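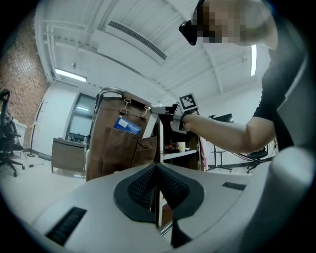

The customer's reply came in overnight, and she says the gutter over the back deck is still spilling down the wall whenever it rains properly, even after the second clean. She'd also like to know whether she needs to be home for the next visit, and whether the stain on the laundry ceiling is part of the same problem or a new one.

**Ticket 408 - Irnel Street, rear gutter overflow**
Status: open, waiting on parts

Hello again, and thank you for being so patient with us through all of this! I've gone back over the whole job this morning with a cup of tea, so let me tell you where we've got to.

- **First visit:** cleared leaves from the rear run and flushed the downpipe. Water ran freely, so we closed the ticket (a bit early, as we now know, and I'm sorry about that).
- **Second visit:** cleaned again, then put a level along the gutter. It falls the wrong way for the last 5 metres, away from the downpipe and towards the laundry corner.
- **Brackets:** 13 along that run, all the old Ibarra pattern. Several have pulled forward from the fascia, and the ones nearest the corner have dropped.

You don't need to be home, no - as long as the side gate is unlocked and the dog is inside, we can get on with it. If you'd rather be there and have a look at the fascia with us, you're very welcome, just let us know and we'll ring before we leave the depot.

As for the laundry ceiling, I think it's the same water, but I'd like to get into the roof space before I promise you that. There's a valley just above that corner and the flashing could be letting some in as well. Please don't paint over the stain yet, tempting as it is!

**Still to do**

1. Replacement brackets from Skaleo. The first box came in the wrong colour and has gone back.
2. Rehang the rear run with the correct fall.
3. Hose test with the downpipe connected, 59 minutes minimum.
4. Check the valley flashing and the laundry ceiling from above.

The bracket swap is covered under the original job, so there's nothing more to pay for that part. Any flashing work would be quoted separately, and we'd send you the price first.

Ticket stays open until the hose test is done.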